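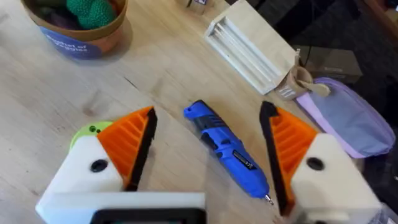
The new fingers and the cordless screwdriver, seen from the wrist of the arm. Photo: Ott Juška

Workshop news: the Penry gripper gets new fingers

By Ott Juška
February
7 comments | 26 shares

Many members asked me how it goes with Penry, the small arm on the wooden table at Plovodik. In the last newsletter I wrote that the old fingers were too hard. They held a box well, but a round handle turned in them and fell down. So in the winter I drew new ones, and now they are printed and mounted.

The orange pads have ribs inside. The idea of the ribs is that the pad can bend a little around the thing it holds. On the inner side of each pad is a strip of black rubber, which I cut by hand with a knife and a steel ruler. My first strips were too wide at the top and touched each other before the fingers were closed, therefore they are now narrow at the tip. The white housings are the same model for left and right, only mirrored. The green part was printed in green for the simple reason that this was the spool in the printer.

It took me 3 versions to come to this pad. In the first one the ribs were too thick and it was almost as stiff as before. The second one was nice and soft, but it cracked between the layers after two evenings. For the third one I made the walls thicker, left the ribs thin and printed it lying on the side. I recommend this to everybody who wants to print such a part, also if it needs more support material.

The screwdriver is my test piece at the moment. It is a difficult object for a gripper: slim, smooth on the body and with the weight not in the middle. The arm must take it at the black grip band or close to it, otherwise the bit goes down and hits the table. I have a small program which counts the tries, and on Thursday evening it stood at 1,939. This number includes the tries with the old fingers, so please do not compare it with anything.

After the screwdriver I would like to go on with soft things. The crocheted vegetables and the lavender pouch are waiting for their turn, and I expect that the pouch will be the harder one, as it has no firm side to press on.

The drawings are on the shared drive in the folder Nosodetti, together with a list of screws. If you print the housing, check the round hole first with your own screw. My printer makes holes a little too small, and yours maybe does not.

I am at the table most Thursdays after 7 in the evening. Who has leftover rubber sheet, please bring it, also small pieces.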